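Mallolside pays by the clip, and I'd promised them 1,000 before the end of January. Little jobs round the house, done with a camera strapped to my forehead, so that Paul could learn from them. Paul is the system. Kenna Leckie named it after her uncle and won't hear a word about it.

I'd done kettles. I'd done socks, bins, the awkward drawer — all of it, and some of it twice. Then Kenna rang and said Paul was hopeless at anything above its head.

"Reach up for things," she said. "Fiddle with them. Take your time."

So I went into the bedroom and reached up. 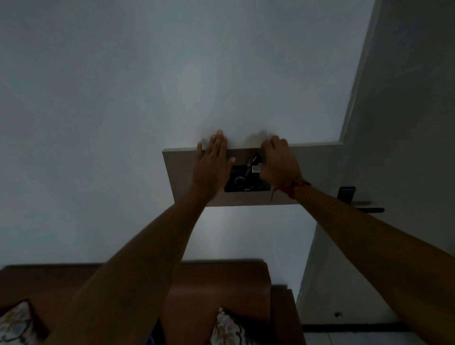
Clip 9 of the overhead set, both hands on the black unit.

Vasilis Leka marks the clips over in Irneck, and he sent that one back with a note. Lovely hands, he'd written, but what are you thinking about?

I read it standing in the kitchen with my toast going cold. There's no box on the form for that! I'd been thinking about my mum, as it happens, and how she used to tie my thread on every year and pull the knot tight with her teeth.

I typed "nothing much" and sent it off. It was almost midnight when he answered.

"Paul keeps picking yours," he said. "Out of everyone's. Could you do 2 more, and think about the same thing?"

I put the camera back on and went to find something high up.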